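This site uses cookies to measure visits. By continuing to read you accept our cookie policy. Accept | Settings

Norovirus strain at Lirkalton hospital carries altered surface protein, laboratory finds

2019-03-17

A norovirus strain responsible for a cluster of illness at Lirkalton General Hospital has a change in its outer protein that may help it escape immunity left by earlier infections, according to sequencing results released by the Skovgate reference laboratory.

The laboratory examined 215 stool samples taken from patients and staff on two wards. Most belonged to genogroup GII, the group behind the majority of outbreaks in hospitals and care homes. Within these, a single lineage accounted for nearly all the cases on the older persons' ward.

Asabe Yusuf, who leads the sequencing section at Skovgate, said the change sits in the P2 region of the capsid, the part of the virus that meets antibodies and binds to cells in the gut. "Changes here are expected. The virus is under constant pressure from immunity in the population," she said. "We have no data showing that this one causes more severe illness."

Norovirus copies its genetic material with few checks for error, and different strains can also swap sections when they infect the same person. New variants of the GII.4 type have replaced one another every few years, and immunity after infection is usually short-lived.
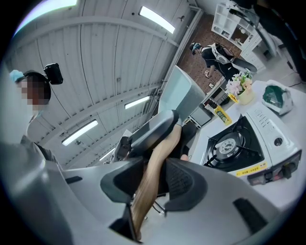 The Lirkalton lineage was compared with 1042 stored sequences from the region, the earliest collected in September. Of these, 1004 were of good enough quality to be placed on a family tree. The nearest match came from a care home in Prustovstead, but the two differ at enough positions to make direct spread between the sites unlikely, the laboratory said.

Gholamreza Daneshvar, infection control lead at the hospital, said both wards had reopened to admissions. Visiting remains limited to one person per patient. Staff with vomiting or diarrhoea must stay away until 48 hours after symptoms stop.

Alcohol gel has a limited effect on norovirus, which has no fatty envelope, and the hospital is asking visitors to wash with soap and water. Hard surfaces are being cleaned with a chlorine-based product.

There is no licensed vaccine. Work on candidates is made harder by the number of strains in circulation — a vaccine built on one may offer little protection against the next.

Skovgate will test stored serum against the altered protein to see whether existing antibodies still block it.

Comments

Trinidad G.
Does the change affect the standard PCR test, or does that look at a different part of the genome?

R. Leblanc
Different part. The usual assay targets the ORF1–ORF2 junction, and P2 is further along in ORF2.

bienvenido_e
My father was on one of those wards. The two-day rule for staff is fine but visitors were only told about it by a sheet on the door.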